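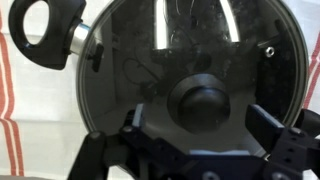
I will say it plainly: the hand screwdriver is the best tool most people own, and most people own bad ones. I've been fixing things for a living and for fun long enough to have gone through the whole cordless craze, three battery systems and a drawer of chargers that fit nothing. I still love a good impact driver! But if you let me keep one thing from the van, it would be a number two screwdriver with a square shank and a handle that fits my palm.

I came back to this over the summer, when Shalini Singhal asked me to help sort out the tool crib at Folisby, where she runs the evening repair classes. There were 84 screwdrivers in that crib. We tipped them all onto a bench and checked the tips with a magnifier, and 44 of them went straight into the scrap bin. Rounded corners, twisted blades, one that had clearly spent years opening paint cans. Students had been learning on those. No wonder they thought screws were difficult.

A worn tip rides up out of the slot, you push harder, it slips again, and now the screw is chewed up too. Then somebody fetches the drill, and the drill turns a chewed screw into a hopeless one in half a second. I have drilled out a great many screws that were perfectly fine until they met a four-dollar driver.

What makes a good one? Start with the tip. Look at it straight on, under a decent light. The edges should be crisp and the flanks should match each other. If you can, take a screw with you to the store and try the fit. A good tip will hold a clean screw out sideways with hardly any wobble, and the first time you feel that, you grin. I did, anyway. Then the shank: I want to be able to put a wrench on it, so square or with a hex bolster under the handle. Then the handle, which is where people get surprisingly personal.

I like a fat one. Pascal Pons, who taught me most of what I know about old machinery, liked long skinny wooden handles that looked like they belonged on a file, and he could free a seized screw with one of those while I was still looking for the penetrating oil. We argued about it for years. My view is that a bigger handle simply gives you more turning force for the same squeeze, and that's physics. His view was that a bigger handle makes you lazy with your wrist. He may have been right about my wrist.

The case against hand tools is always speed, and I don't want to wave it away. If you're hanging drywall or building a deck, use the power tool, please. Last July I put down deck boards with 1,232 screws and I wouldn't have driven them by hand for any money. But think about what most of us do around the house. A loose hinge. A cabinet pull. The cover on a light switch. The little screw under the knob on a pan lid, the one that works itself loose every few months. By the time you've found the battery, found it dead, and gone looking for the charger, you could have done the job twice with the driver in the kitchen drawer.

And you feel things. This is the part I get carried away about, so bear with me. A screw tells you when it's seated. It tells you when the thread has crossed, when the wood is starting to give, when the brass is about to shear. All of that comes up through the shank into your fingers, and a clutch set to seven knows none of it. Faustine Rey, one of Shalini's students, stopped in the middle of a hinge one evening and said, "Oh, it went tight," with such delight that the whole table looked over. She'd only ever used a drill before.

I do have a complaint for the people who sell tools. I was in a big store last month and walked past a whole wall of cordless kits to find the hand drivers on a bottom shelf, most of them in giant sets. I'm not a fan of the giant set. You pay for thirty drivers, use four, and the four you use are made of the same soft steel as the rest. Sell me two excellent ones on a hook! The small makers get this. My favorite at the moment is a Drorkari with a plain green handle, and it has been through 402 hinges on a school renovation (I had to invoice them, so I know the number) with a tip that still bites.

So my advice is to go and look in your own drawer tonight. Take the drivers to a lamp and check the corners. Throw out the ones that are gone, or grind them into scrapers and paint-can openers, which is honorable work for an old blade. Then buy one good Phillips and one good flathead, in the sizes you reach for most, and write your name on the handles.

Blandine Coste, who has the bench next to mine, paints a band of red nail polish on hers. They come back to her every time. I've started doing the same in orange.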